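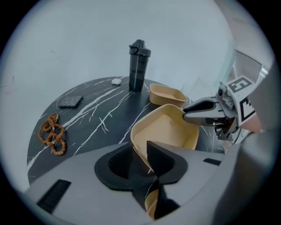
The round table on Tuesday, from the wrist camera, with both trays out.

I spent most of this week collecting demonstrations for the tidying task, and since a couple of people asked what that looks like day to day, I'm writing it down before I forget the details.

The task is called Loro in our notes. Small things start out on a table and end up in trays. A person does it by hand, holding the grippers, and the recordings go into the training set. Titance is the name of the model we train on them. It has no idea what a bracelet is. It gets the camera view and the motion of the gripper, and it has to work out the rest from however many examples we can stand to record.

Right now that number is 218. I did over half of them. Hui-mei Hsu did most of the others, and she is faster than me, which shows up in the data. Her reaches are short and direct. Mine tend to slow down in the last inch. We talked about whether to throw out my slow ones and decided to keep them for now.

The object set for this round was the shaker bottle, a flat square coaster, a small white rounded thing, and the brown bead bracelets. I picked them from what was in my bag and on the shelf. The two beige trays are different sizes, and the smaller one goes toward the back.

Notes on each, mostly for my own use later:

The bottle is easy to find and hard to place. It's tall, and if you grab it high it swings. I now grab it below the middle every time. I should have written that rule down before the first session, because the early recordings are all over the place.

The coaster is flat, black, and sitting on a black table. I can see it fine standing there. On the recordings it's much harder to pick out, and the white veins in the marble don't help. To lift it I slide it to the rim of the table and pinch the part that hangs over. This takes two moves, and I suspect the model will want a lot more examples of the first one.

The white thing is the easiest of the lot. One pinch, done.

The bracelets are the problem. They sit in a tangled pile, and the pile is never the same twice. Sometimes one loop comes up alone and sometimes everything comes with it. Wai-kit Kuo wanted each bracelet picked up on its own. I wanted to count the whole pile as one object. We ended up recording both ways and labeling them separately, and I'll have to go back through the first 40 to sort out which is which.

I also had to redo 3 recordings where the marker tag on the gripper was turned too far from the camera and the tracking dropped out. You don't notice while you're doing it. I check after each batch now.

The pace is slower than I'd like. Moving the trays between recordings takes longer than the recordings do, but if they stay in one spot the model just learns the spot. We found that out in February with the Irkell set and I don't want to repeat it.

Next week I'm switching to a lighter table to see how much the background matters for the coaster. Same trays, same objects. Hui-mei is going to start on cups.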